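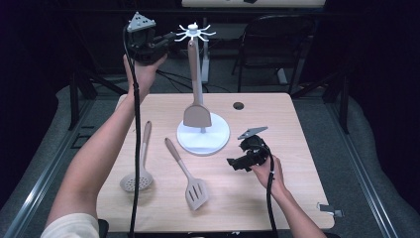
5 min read

The kitchen page: a place for the long spoons

By Teguh Sinaga

In the last newsletter I wrote that the second drawer in the Trolcombe kitchen could not be opened any more. Several of you wrote back to me that it can be opened, if you put your hand in from the drawer above and press down the handle of the big ladle. This is true, I have tried it. But I think a drawer should open without such knowledge, and so this month I want to write about what we did with the long utensils.

The kitchen was fitted in 1967 and the drawers are from that time. They are good drawers, and Dwayne Brannigan, who repaired the runners in the winter, says he would not exchange them for new ones. The difficulty is that they are short. A modern spatula with a long handle goes in only on the diagonal, and when one is on the diagonal, everything else must be on the diagonal too. After a few cooking evenings the tools are crossed over each other and the drawer stops halfway.

So we bought a utensil stand. It is a simple thing: a round white base, a thin pole, and at the top a crown of eight curved hooks going out in all directions, a little like a spider. It stands on the worktop or on the table and the tools hang down around the pole. I found it in Abernathy, in the kitchen shop next to the station, and it was in the window with the price already reduced.

The tools which now belong to the stand are the ones we use for the pan and the pot. There is the solid spatula with the tan handle, which many of you use for pancakes and for the fried rice. There is the skimmer, with the round shallow bowl full of small holes. And there is the slotted turner, which has the parallel slots in the blade. All three have long handles in nearly the same light brown, so from the handle end you can easily take the wrong one out of a drawer. When they hang with the blade down, you see at once which one you have.

I would like to say some words about which tool is for which work, because I was asked about this on Saturday by two of our new cooks and I gave, I am afraid, a rather confused answer.

The solid spatula is for things that must not fall apart. You can bring it completely under an omelette or a fish fillet. It is also good for scraping the rice from the bottom of the pan, if you do it before the rice has become hard.

The slotted turner is for frying. You lift the potato cake, you wait a moment over the pan, and the oil runs back through the slots. Please do wait this moment. The floor in front of the cooker was very slippery after the December supper, and I believe most of it was oil that travelled from the pan to the plate.

The skimmer is for the pot. With it you take out dumplings, noodles, boiled eggs, or the grey foam which comes up when you cook bones for soup. In my mother's kitchen the skimmer had the highest rank of all the tools and children were not allowed to play with it. In Trolcombe I have found it in the sink, under the sink, and once in the box with the tablecloths. I hope the stand will improve its situation.

How to hang them

It took us some trying to learn this. The first evening we hung everything on one side, the side nearest to the cooker, and the stand began to lean. The base is not very heavy. Now we put the tools on opposite hooks: if one hangs on the left, the next goes on the right. When you take one away, look if the others are still in balance, and move one if they are not.

The hooks are curved upwards, so the hole in the handle should go well down into the curve. If it only rests on the tip, it will fall off when somebody closes a cupboard. Tools without a hole in the handle go in the drawer as before. Please don't tie strings to them. I know that it was kindly meant, but the string gets wet and then it smells.

Wash and dry the tool before you hang it. A wet skimmer holds more water than you expect, and it drips down the handle side of its neighbours and makes a ring on the base.

Where it stands

There was some discussion about this. Dwayne wanted it beside the cooker, on the left. I wanted it on the light wooden table, where two people can reach it from both sides. We tried it for a week beside the cooker, and the tools became sticky from the steam and the fat, even those which had not been used. Then we tried it on the table. The cooks have to make one step more, but the tools are clean when they take them. For the moment it stays on the table, a little to the right, so that there is still space on the left to lay down what you are using.

On that left side please lay the tools flat and with some distance between them. If a handle goes over the edge of the table, somebody will walk into it with a full tray. I was this somebody in the autumn and I do not wish to repeat it.

The drawer

With the long tools gone, the second drawer opens. I took out everything and wiped the inside, and I found 70 pence, a key, and a raffle ticket from the Plilbridge fair. The money is in the tea tin. The key is on the nail by the door. It is small and flat and it has a piece of green tape on it, and if you know what it opens, please tell me.

The drawer is now for short things only: peelers, the tin opener, the small whisk, the measuring spoons. The ladle with the bent handle has moved to the shelf with the large pots, because it is too heavy for the hooks and we were afraid for the crown.

A second stand?

The Lesness kitchen has asked if they should buy the same one. I would say yes, if you have a table which does not shake. If you have a wall free above the worktop, a rail is cheaper and it cannot fall over. We have tiles everywhere and Dwayne does not like to drill in them, which I understand, as the same tiles are no longer made.

We still have five free hooks when the three tools are hanging. I would like to keep some of them free, at least until summer. In my experience a free hook is filled very quickly with a tea towel, then with a bag, and then with somebody's hat. If you have a good long tool at home that you do not use, a pasta fork for example, bring it and we can look together if it suits.

For next month I am writing on the freezer and its labels. If you have put something in there with only initials on it, there is still time to add the name of the food.

T. S.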